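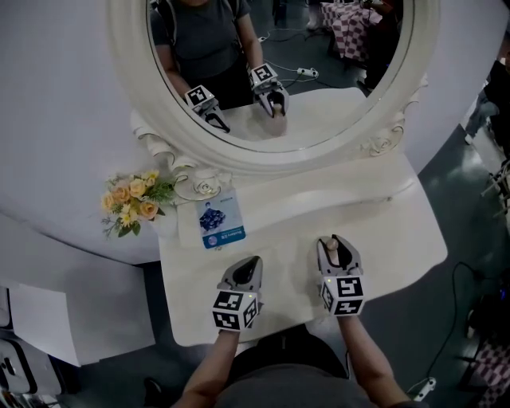
Step 5: Putting the mirror on the vanity

Okay, the legs are on and the table is standing up, so now it's mirror time! I did mine alone and regretted it – get a second person to hold it upright.

1. Lay a towel on the tabletop, because gloss scratches if you look at it wrong.
2. Line up the 2 brackets behind the mirror and start both bolts by hand.
3. Tighten a little on one side, then the other.

Caution: no power drill. I cracked a bracket that way last November.

Note: if you're gluing on felt pads too, give them 30 minutes before you slide the table back to the wall.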